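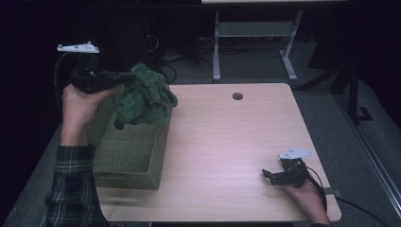 Speaker notes — "One basket, one soft thing at a time"
Talk for the winter textile evening, Skorkgate community room. Speaker: Fenna Verbeke

Opening (stand still, speak slowly)

Good evening. My name is Fenna, and I repair and store costumes for a small children's theater. Tonight I will talk about how to put soft things away so that you can still use them next year. I do not talk about silk or about museum pieces. I talk about plush, fleece, knitted things, all that we wear when it is cold or when we must look like a frog.

Ask the room: who has a bag at home that was not opened for two years? Wait for the hands. I also have one.

Part 1. The basket

Point at the green basket. It is a woven one, rectangular, with low sides. I like low sides very much. In a deep box the piece at the bottom becomes flat, and you forget it.

My rule is that one basket is for one kind of thing. If a sleeve goes in, then no hats go in. Toon Hoekstra, who built our shelves, wanted big crates from Visser, and we tried them for a season. Every time we needed one small piece, we had to empty the whole crate on the floor. After August we went back to baskets.

Say also: put the basket on a table, not on the floor. You bend less, and on a light table top you see loose hairs and threads immediately. I work with the basket at my left side and keep the right side of the table free.

(If somebody asks about plastic bags: I use them only for transport.)

Part 2. The difficult piece

Now we look closer at the plush. It is long and soft, something like a sleeve or a sock, and it has a black edge at each end. This kind of piece is difficult because it has no flat side. You fold it, and it opens again by itself.

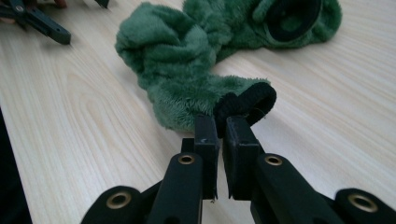 Green plush with one black cuff held up. Look at how the fur lies in the folds.

Talk about the cuff first. On a piece like this I always look at the cuff before I look at the fur. People think that the fur is the weak part, but in our costumes the elastic goes first. On this one the rim is a little frayed at one side. I would mark it with a pin and repair it before storage — a small frayed place is ten minutes of work, and a big one is an evening.

Then the fur. It is slightly matted, and you can see lighter green where the light touches the tips. Use a soft brush and follow the direction of the hair. Do not press. Anselmo Sepúlveda taught me to brush from the middle to the ends, and I still do it like this.

Show with the demonstration sleeve from my bag:
— hold the cuff and let the rest hang
— shake two times, gently
— put the hand inside and open the tube
— lay it down in loose folds

Do not roll it tight. I made this mistake with our dragon, called Bono. He was a roll for one winter and he had lines on his legs until the last performance.

Drink water here. Check the time, Part 3 needs at least five minutes.

Part 3. In and out of the basket

Soft folds are enough. The cloth does not need to look beautiful in the basket, it needs air. Leave some of the basket free if you can. When the folds come higher than the rim, take a second basket.

About labels: the basket on the next slide has a small pale tag on the long side. I write on mine the name of the piece, the play, and the month when I put it in. Hendrik Dekker writes also who wore it, and this is a good idea for schools.

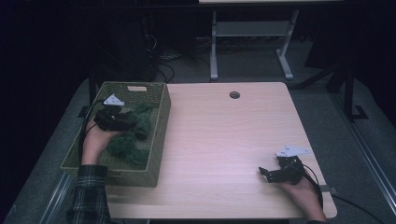
Questions and practical things

Somebody will ask how much space you need. We have around 600 pieces in one room, with open shelves, and it is enough if we are strict.

Somebody will ask about moths. Say: clean first, then store, and look again after 3 months. For more, send them to Genji Tanabe, he knows this subject better than me.

The Kasley brushes are on the side table, people may try them on the scrap fur. Please collect them before the coffee.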